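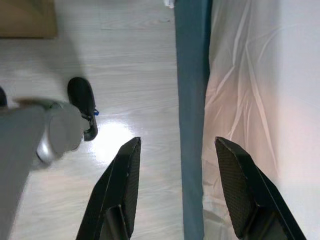
Oskari Turunen
Household tips editor, Trernach

Keeping wool and bedding over the summer

Every year I put away the winter blankets too late and too quickly, and in October I am sorry for it. So this spring I wrote down what I do.

Wash everything first, also the things which look clean. Moths like the small stains we do not see. For a wool blanket I use 30 degrees, a short programme and half of the usual soap. Dry it flat, then leave it one more day on a chair before you pack it.

Lavender smells nice but it becomes weak after some weeks. Cedar balls are better, if you rub them with sandpaper each spring. My neighbour Clive Dawber puts a bar of plain soap between his jumpers and he is content with it.

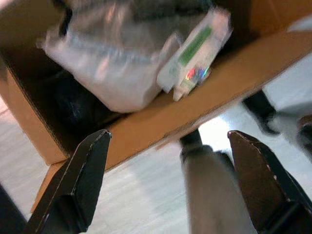 Do not press the air out of down pillows or duvets. They need to stay loose, otherwise the filling breaks and they never become thick again. Cotton sheets you can press as flat as you want - they do not mind.

Write on the side of the box what is in it, with a thick pen, and not only on the top. Keep boxes away from the outer wall and from the floor of the cellar. A shelf is best, but two pieces of wood under the box will also do.

Last changed 10 May 2020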